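Section 3: Setting Up and Filling Your Stand

Welcome to the fun part! By now you should have everything out of the carton and checked against the list in Section 2. This section covers putting the Clorner tray stand together, choosing a good spot for it, and hanging your first few things. Most people are done in 25 minutes, and a good part of that goes to deciding what hangs where (take your time, it's the best bit).

The Clorner is the small tabletop stand in the Lustico line. If you have the wall rail, skip ahead to Section 5.

3.1 Before you start

Clear a flat surface with enough room to lay the parts out side by side. A desk, a coffee table or a board on the floor will all do nicely. If your tabletop scratches easily, put a dish towel down first.

You will need:

The tray
The post
The crossbar
The 2 screws from the small paper bag
The hex key (taped inside the lid of the carton)

Note: Keep the paper bag closed until step 4. The screws are short and they love to roll.

3.2 Putting the stand together

1. Set the tray down with the raised rim facing up. Find the hole close to the long edge. That edge is the back of the stand.

2. Push the narrow end of the post into the hole until it stops. It should feel snug. If it wobbles, pull it out, give it a quarter turn and try again.

3. Lower the crossbar onto the top of the post with the pegs pointing down. You now have a tall black T, and it already looks pretty great!

4. Drop one screw into the top of the crossbar and turn it clockwise with the hex key until it is finger tight.

5. Lift the stand, tip it gently onto its side and put the second screw in from underneath the tray. Tighten this one firmly.

6. Stand everything upright, check that the crossbar runs parallel to the long side of the tray, and finish tightening the top screw.

Caution: Do not use a power driver. The threads are fine and can strip in a second.

3.3 Choosing a spot

The stand weighs very little when it's empty, so where you put it matters more than you might think. Look for a level surface, away from the edge and away from anything that swings open, like a cabinet door or a window. Dressers, entry tables and desks are all favorites. Leave a few inches free on both sides so that longer pieces can move without bumping into a lamp or a picture frame.

Keep it out of strong direct sun if you plan to hang soft things. Plush and ribbon both fade, and the pinks and purples go first.

Turn the stand so the tray is in front of the post, facing you. Anything that slips off a peg then has a good chance of landing in the tray.

3.4 Hanging your first pieces

Start light and add slowly. Key rings, bag charms, hair ties, bracelets, small plush toys with a loop – if it has an opening wide enough to go over the rounded tip of a peg, it can go up.

1. Lay out what you want to hang in front of the stand and look at it all together before you hang anything.

2. Put the smallest, flattest piece up first, toward one end of the crossbar.

3. Bring in your first plush. Hold it by the body, close to the top, so the loop is free and easy to see.

4. Guide the loop over the tip of the peg from below, then let the weight down gently. Don't drop it on.

5. Let go and wait for it to stop swinging before you reach for the next one.

6. Work from the ends toward the center, switching sides as you go, so the load stays even.
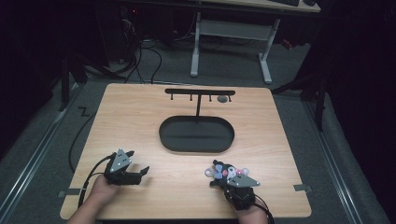
Fig. 3-1. Stand on a wood-grain board, with one small gray piece up and a plush with a lavender and pink bow next in line.

Tip: Pieces with bows, ears or big hats need more elbow room than their bodies suggest. Give them an end peg, or leave the peg beside them free.

Note: If a loop is too tight for the peg, don't force it. Thread a split ring or a short piece of ribbon through the loop and hang it by that. A 3 inch length of ribbon, knotted, makes a lovely hanger and lets you pick a color to match.

Caution: The full crossbar is rated for 46 ounces, spread evenly. Do not hang mugs, full key bunches or anything made of glass from a single end peg. Loops, rings and small charms are a choking hazard, so keep the filled stand out of reach of babies and toddlers.

3.5 Using the tray

The tray is for everything that doesn't have a loop. Rings, coins, lip balm, earbuds, the spare button you've been meaning to sew back on. The raised rim keeps round things where you put them, and the matte black surface makes small bright items really easy to spot.

A little weight in the tray also steadies the stand, so if you hang several plush pieces, put something in it. A few coins are plenty.

If you bought the Doucet liner, press it in now, soft side up, and smooth it out toward the rim. It's cut to the shape of the oval and goes in either way around.

3.6 Rearranging

Please do! Half the joy of this stand is changing it with the season or with your mood. Take pieces off in the reverse order, from the center out, and hold the post with your free hand while you lift each loop clear. Every so often, take everything down and run a dry cloth along the crossbar and around each peg. Dust collects at the tips and rubs off onto pale fabric – white faces show it right away.

Plush toys can be freshened with a lint roller while they're down. Check the care label before washing anything, and let it dry all the way through before it goes back up.

3.7 If something isn't right

The stand leans forward.
The heavier pieces are probably all at the front of the tray. Move them back toward the post, then check the screw underneath.

The crossbar turns when I hang something.
The top screw needs another half turn. Take everything down first.

A piece keeps slipping off.
The loop is too wide for the peg. Wind it around once before you let go, or shorten it with a knot.

Two plush toys keep bumping each other.
Put them on pegs at opposite ends and hang something flat in between.

I've run out of pegs.
Lucky you! The Oser clip fits over the top of the crossbar and adds one more hanging point. See Section 4 for fitting, and count its load toward the total for the bar.

Section 3 revised Oct 15, 2024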